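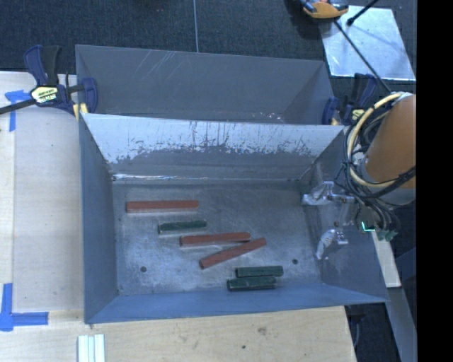

Polls of our own town council are a fairly new thing for us, and I'd like to spend tonight on how to read them without getting carried away, whichever way you vote. Start slowly here and let people settle. Most of the trouble with a poll begins before anyone has answered a question, with who gets into the pile. Think of the reddish-brown bars and the dark green ones lying together in that grey metal bin, and pretend the red ones are people who approve of the mayor and the green ones are people who don't. If I let you reach in and take a couple, you could quite easily come up with all red and go home convinced that everybody in Asgate is delighted with her. You wouldn't have done anything wrong, either! You'd have had a small handful, and small handfuls do that. (Pause. Ask if anyone here has been phoned for a poll. There is usually a hand or two, and the stories are worth hearing, but keep it short.)

## The May poll

Most of you will have seen the one I mean. It was done by Modonlow for the Khalaf newsletter, and it asked 400 adults in Asgate whether they approved or disapproved of the way Mayor Rima Dabbas is doing her job. The headline was that her approval had dropped 3 points since the poll before, and by lunchtime it was all over the neighbourhood pages as a collapse.

Now, I've known a good many politicians survive worse than 3 points, and I'd say so even if I didn't care for them. With 400 people in the sample, the margin of error on a result near the middle is more than 4 points either way, and that's for a single poll. Compare two polls and there's wobble in both of them, so the margin on the change is wider again. Go over this twice. People nod the first time and ask about it at the break.

So what can we fairly say about that drop? We can say it might be real. We can say that it might be nothing at all, that she could even be holding steady or up a touch. What I'd love you to take home is the habit of reading down to the bottom of the article for the sample size and the dates, and then going back up to see whether the headline still looks so exciting.

## Who picks up the phone

Tell the Hadi Rawashdeh story here. Hadi ran for council in the east ward, back when the ward still took in the old mill streets, and his team did their own phone poll on weekday afternoons. They had him well ahead. He was lovely about it afterward - he told me he'd been the favourite of every retired person with a landline and had never really met the rest of the ward. He lost to Tarek Lahlou, who had spent his evenings at the rink and the bus loop talking to people who were at work when Hadi's volunteers were dialling.

Pollsters know all about this, of course, and they try to fix it by weighting. If younger renters are a big share of the town and a small share of the people who answered, each young renter's answer gets counted a bit more heavily. It's a sensible thing to do and I don't want anybody leaving here thinking it's a trick. But it leans hard on the few young renters who did answer, and if they happen to be an odd lot, the poll inherits their oddness.

(If someone asks whether online panels are better: different problems, plenty of good ones, look for a published method. Don't go down this road for long, I lost ten minutes to it last time.)

## How the question was put

Read these two out loud, slowly, and leave a gap between them.

> Do you support or oppose the proposed changes to the Otudia bus route?

> Do you support or oppose cutting bus service to the Otudia seniors' residence?

Same plan, same buses. The first was on the council's own survey and the second was on the card that came through our doors from Ghassan Nassar's campaign. I like Ghassan, and he's in the room tonight unless he's changed his mind, so be kind about it. He'd say his wording told people what was at stake, and he has a point. The council's wording told them next to nothing, and that shapes an answer as well. When you see a result on any local issue, look for the exact question, and if you can't find it, I'd set the number to one side until you can.

Order matters too. Ask folks about potholes, then garbage pickup, then the tax increase, and only after all that ask how the mayor is doing, and you'll have a grumpier town than if you'd asked about her first.

## Approval isn't a vote

I get asked about this one more than anything. Somebody can disapprove of the mayor because she went too far on the waterfront rezoning, and the person next door can disapprove because she didn't go far enough. They land in the same column, and come election day they won't be marking the same name. Some of the people who disapprove will vote for her anyway, once they've had a look at who else is running. And a fair few in either column won't vote at all, which for municipal elections is a sad old story and I'll try not to climb on my soapbox.

(Soapbox: 2 minutes at the very most. Ilgın Güneş is chairing and has promised to wave at me.)

## Before questions

Put up the slide with the checklist and read it through once.

- Who paid for it?
- Who was asked, and when?
- What was the exact wording?
- How big is the change beside the margin of error?

If there's time, do the clipping exercise in groups of 3 or 4. Hand out the newspaper clippings from the blue folder and have each group write a new headline for its story, one they'd be willing to sign. Give them longer than feels comfortable. The groups with a keen supporter and a keen critic of the mayor at the same table tend to have the best arguments, so mix them up if you can do it gracefully.

Then questions. Repeat each one into the microphone, as the back rows couldn't hear in May. Thank Ilgın and the library, and remind everyone that the sign-up sheet for the all-candidates evening is by the coats.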